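Plurkance Dinghy Plans: Frequently Asked Questions
Last updated 27 July 2018 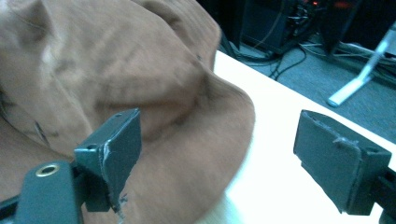

Brown bucket hat, canvas, a little faded.

What do I get when I order the plans?
A set of 4 large sheets and a printed building manual. The Rudov sail option is on its own sheet and is included in the price. There is no download version.

How many sets have been sold?
2,013 as of this update. I can't tell you how many of those became boats. 894 builders have registered a hull number with me.

Do I need a heated shop?
No, but epoxy is slow in the cold and some brands will not cure at all below a certain temperature. Check the label. I built the first hull in an unheated garage and had to stop in February. If you can only heat a small area, put a plastic tent over the part you are gluing and leave the rest alone.

Can I use hardware store plywood?
You can for a practice hull. For a boat you want to keep, buy marine plywood. Voids in cheap sheets show up when you bend the bottom panels, and by then you have already cut them.

Can I make it longer?
Up to ten percent, by spacing the frames farther apart evenly. Don't change the beam. If you want a bigger boat, look at the Drivulau instead. It uses the same method and carries two adults with gear.

My side panels don't meet at the bow. What did I do wrong?
Check that frame 2 is not in backward. The bevel faces forward. If the frame is right, loosen the wire ties at the stern, pull the bow together first, then work back.

What is the Peng rudder, and is it in the plans?
It is a kick-up rudder that one of the early builders drew. It is in the back of the manual from the third printing on. If you have an older copy, send me your plan number and I will mail you the page.

Do I have to fiberglass the whole hull?
The bottom and the chines, yes. The sides are up to you. Most people leave the inside bare and put on three coats of varnish.

May I build more than one boat from a set?
One set covers one boat. Write to me about a license for a second, or for a school or club build.

How do I register a hull number?
Send your name, plan number and launch date. The most recent plan number mailed out is 3,647 (the numbering did not start at 1).

Who answers the mail?
I do, usually within a week. Summer is slower.

Damián Medina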